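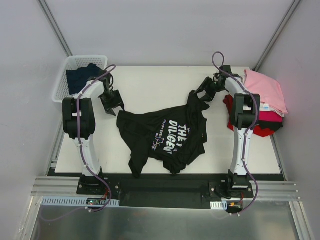
Can two arms do the laundry yet? (folding, T-shirts)

Board index > Automation > Household and light shop work

kindlow_bench
Posted December 21, 2018

Starting a separate thread because the vacuum thread got buried in this. My question is narrow. Take a fixed table, two arms, two-finger grippers, even white light, and a basket of clean clothes. Is folding a solved chore under those conditions, yes or no?

My position is no. The shirt on the table above is a fair example of why. It is bunched, the print is sideways, and a fold covers part of the lettering. One gripper has a pinch of cloth near the upper right and the other is open over the opposite corner. Everything hard about the job is in where that second gripper closes. The stack behind the right arm is the easy part to want and the hard part to get.

For reference, our own bench did 70 shirts last month from a random drop. 33 ended in a stack I would put in a drawer. The rest needed a hand.

torque_and_tea
Re: Can two arms do the laundry yet?

33 out of 70 from a random drop is better than I would have guessed. What was your time per shirt?

Also, what counts as a failure? If a sleeve sticks out by an inch I still call that folded. My kids certainly do.

kindlow_bench
Re: Can two arms do the laundry yet?

7 minutes on the good ones, longer on the bad ones before I stopped the run. Failure is any sleeve outside the outline, or a hem that is not within two finger widths of square. I know that is strict.

Larkton_Line4
Re: Can two arms do the laundry yet?

I run a finishing line, so I will give the shop-floor view. Seven minutes is not a number anyone can use. A person at our table folds a shirt in well under a minute while talking to the person next to them. The machines we do have are flat folders: someone lays the shirt on the plate, smooths it, and the plates flip. The folding was automated years ago. The laying-out was not, and that is what you are trying to do with arms.

So I would answer your question differently. Folding is solved. Flattening is unsolved. People keep mixing them up and then quoting one machine's speed against the other machine's job.

signe_e
Re: Can two arms do the laundry yet?

Agree with Larkton on the split, disagree that it settles anything. At home there is no one to lay the shirt on the plate. If I have to smooth it flat first I may as well make the last three folds myself.

On the technical side, I think people underrate how little the wrist camera gives you with dark cloth. Look at it from between the fingers:

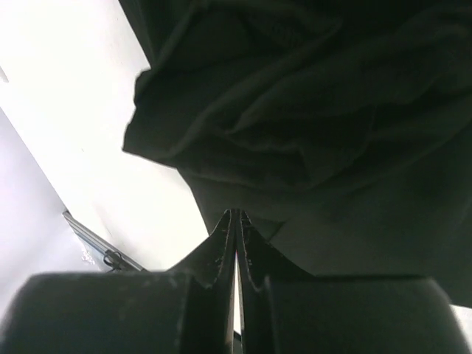

Re: Can two arms do the laundry yet? (page 2)

signe_e
(continued, the board split my post)

The wall is close to blown out and the cloth is nearly black. There are creases in it, but the contrast on them is low, and a hem and a crease look much the same at that range. You can find the outline against the white easily enough. Finding which layer you are about to grab is another matter. Two layers pinched when you wanted one and the whole plan is off.

My suggestion would be to expose for the cloth and let the background go. You lose the wall. You do not need the wall.

torque_and_tea
Re: Can two arms do the laundry yet?

Or buy lighter shirts.

kindlow_bench
Re: Can two arms do the laundry yet?

I tried fixed exposure set for dark fabric. It helped on black and navy and hurt on white, where the hem disappeared completely. Switching by garment color means you have to classify the garment first – doable, but one more thing to get wrong.

Lundgren
Re: Can two arms do the laundry yet?

I don't accept the layer argument as stated. You do not have to see the layer count. Pinch, lift a little, look at how the ridge forms from the overhead camera, and put it down again if it is wrong. Regrasping is cheap compared with perception. Most of the slow runs I have watched were slow from planning pauses, and the arms themselves were hardly moving.

Printed shirts are a help here, by the way. Block letters tell you front from back and which way is up, as long as enough of them show.

signe_e
Re: Can two arms do the laundry yet?

Regrasping is cheap if the cloth goes back where it was. It does not. Each put-down is a new random state, slightly worse or slightly better. I logged 2,878 grasps on towels and the second attempt was no more likely to succeed than the first. Towels have four corners and no sleeves.

Lundgren
Re: Can two arms do the laundry yet?

Was the second attempt made at the same point on the towel? If so I would expect exactly that result. Move it toward the nearest visible edge and try again.

signe_e
Re: Can two arms do the laundry yet?

Same point, yes. Fair. I can rerun it with an offset in January.

Larkton_Line4
Re: Can two arms do the laundry yet?

Post the time per towel as well, please, with the pauses included.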